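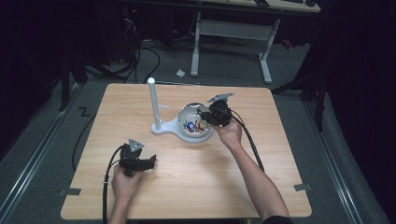 Why does my water turn brown every June, and why am I paying for the water you pour down the street? So runs one reply to our notice on main flushing, and several others ask much the same. The Dullbridge Water Office will answer in this thread.

Main flushing is the planned opening of fire hydrants, one after another, so that water moves through the pipes under the street much faster than it does on an ordinary day. The fast flow lifts material that has settled on the bottom of the pipe and carries it out through the hydrant.

The material is mostly iron and manganese. Both occur naturally in the ground water at the Iralano wellfield, and the treatment plant removes the greater part of them. What remains is very fine and settles slowly in the mains over the year. Older cast iron pipe adds rust of its own.

Brown or yellow water during flushing is this same sediment. The water leaving the plant is disinfected at all times, and that does not change while crews are working. We still advise customers not to drink or cook with discolored water. Please wait until it runs clear.

The system has 927 hydrants. All of them are opened at least once during the June program, including those on dead-end streets, where sediment gathers most.

The program begins at the Iralano side of the system and works outward. Crews always move from clean pipe toward pipe that has not yet been flushed. Starting at the far end would pull sediment through mains that had just been cleaned, and customers there would see discolored water twice.

The order of districts this year:
Iralano Road and the hospital
Wiriya Street and downtown
Wiriya Heights
Oketti, north of the rail line
Oketti, south of the rail line
Mill Flats and the river streets

Flushing takes place at night, from 10 p.m. until 5 a.m. Demand is low at those hours and fewer people are using their taps. The exception is the hospital block, which is flushed in the afternoon by agreement with the hospital's own facilities staff.

Blue signs will be posted at the main entrances to each district two days before work starts there. Please do not rely on last year's dates. The order of the Oketti districts has been reversed following the new connection under the rail line.

On the cost of the water. Flushing does not pass through customer meters, and no household is billed for it as a separate charge. It is a cost of running the system and is carried in the base rate, as are valve repair and tank cleaning.

The reply is right that the volume is considerable. For this reason the office changed its method in the Wiriya districts two years ago, and will use the new method across the whole system from this June.

Under the old method, a hydrant was opened and water came to it from every direction. The flow in any one pipe was often too slow to move much sediment, and the hydrant had to run for a long time. Under the new method, crews first close selected valves so that all of the water arrives through a single pipe. The flow is faster, the pipe is cleaned better and the hydrant is closed sooner.

The drawback is that it requires valves that work. A valve that has not been turned in 20 years may not close, or may close and then refuse to open. The office has spent the past two winters turning, greasing and mapping valves. The map now shows 2,473 of them. Several were under asphalt, and one was inside a planter on Wiriya Street.

Residents of Wiriya Street will remember the planter. It has been returned to its place, slightly to the west.

What to do on the night your district is flushed:

Draw a pitcher of drinking water before 10 p.m. and keep it in the refrigerator.

Do not run the washing machine or the dishwasher overnight. Iron stains on white fabric are difficult to remove, and chlorine bleach makes them permanent. If a load does come out stained, keep it wet, do not put it in the dryer, and use a rust remover sold for laundry.

Avoid using hot water during the work. Discolored water drawn into a water heater can stay there for days. Customers with a timer on the heater or on a recirculating pump may wish to turn it off for the night.

In the morning, run one cold tap for 5 minutes. A bathtub tap is best, as it has no screen to clog. If the water is still colored, close the tap, wait an hour and try again. Running every tap in the house at once does not help and may draw in more sediment.

When the cold water is clear, remove the screens from kitchen and bathroom faucets, rinse them and put them back. Low pressure at one faucet after flushing is nearly always a blocked screen.

Customers with a whole-house filter or a water softener should follow the maker's instructions. Many units have a bypass setting, and the night of flushing is a suitable time to use it. Please remember to turn it back afterward – our telephone line receives a number of calls in July about hard water.

Pressure may drop for short periods while hydrants are open. Water will not be shut off. If you have no water at all, that is not part of the program and should be reported at once on the emergency line printed on your bill.

Water on the street is directed to storm drains wherever possible. It contains chlorine, which is harmful to fish, and crews fit each hydrant with a unit that removes the chlorine before the water reaches the drain. This matters most in the river streets, where the drains lead directly to the Mill Flats outfall.

Please keep children and pets well back from an open hydrant. The stream is much stronger than it looks and may carry grit. Drivers should slow down on wet streets and should not drive through the stream.

Parked cars are the most common cause of delay. A hydrant that cannot be reached is skipped, and the whole section of pipe it serves must then be done again on another night. The law requires clear space on both sides of a hydrant all year, and in June we ask for particular care with it.

Businesses that depend on clear water, including laundries, restaurants, dental offices and hair salons, may ask to be told the exact night for their block. To be placed on the list, write to the office with the service address and a telephone number that is answered after hours. The list holds 200 addresses and there are places remaining.

Home dialysis patients are on a separate list and will be called individually. If you or a member of your household is on home dialysis and has not heard from us in past years, please telephone the office now, before the signs go up.

Two further questions from the replies.

Is discolored water outside of June also from flushing? Usually not. A main break, a fire or a contractor filling a tanker from a hydrant can all disturb sediment. Please report it, with the time and the nearest cross street. Reports that arrive close together often point us to a leak before it reaches the surface.

Will Oketti get new pipe in place of all this? In part. The mains south of the rail line date from the first building of the neighborhood and are due for replacement in stages, beginning with Oketti Avenue. Flushing will continue there in the meantime, and it will continue after the work is finished. New pipe also collects sediment, though more slowly.

To the customer in Wiriya Heights who asked whether the noise on the hill last month was flushing: it was not. The pump at the Wiriya tank had a worn bearing, which has now been replaced. We regret the disturbance.

The district map, the list form and a one-page sheet for landlords to post in shared hallways are available at the front counter and on the office website. The sheet may be copied freely.

Replies to this thread are read on working days until 4 p.m. Please do not use them to report a break or a loss of water – telephone the emergency line, which is answered at all hours.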